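Chapter 2
Comparing Grippers on Soft Goods

What you need before you start: Chapter 1, a pair of arms on a common rail, some old clothes. Gloves optional.

Rigid parts are easy to grade. A block is held or it's dropped. Cloth is not like that. It sags, folds over the fingers, hides its own edges. Two grippers that score the same on blocks can be miles apart on a jumper, and the spec sheet won't tell you wich one you want. So we test. Same garment, same start pose, same speed, swap one thing at a time.

Most of the runs in this chapter come from the Kondidberg bench. Controller settings are in the Valtgate tables at the back. Read those first if your arms are a different colour, make or reach. Colour doesn't matter. Reach does. 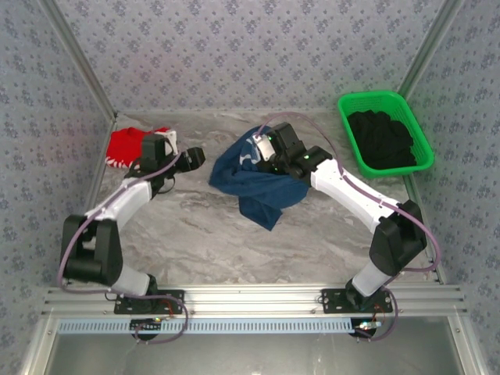

Grip point is the first variable. Pinch a garment near a hem and you get a long hang; pinch it mid-body and the cloth bunches. With the navy piece clamped by the right gripper, fabric gathers up around the fingers and a loose fold hangs to the front. Note both in your log, bunch and fold, before you note anything about force. Then release, reset, go again. 16 runs per fingertip, no fewer.

Second variable, fingertip pad. Seppälä pads against Tondance pads, 400 grams preload for each. Cable slack third. Students skip this one and then wonder why there wrist readings drift.

Keep the camera where it is between runs. If it gets bumped, scrap the set and start over. Yes, the whole set.

2.1 Setting the start pose

Drop the garment from the same height every time. Don't smooth it out. Crumpled is the test.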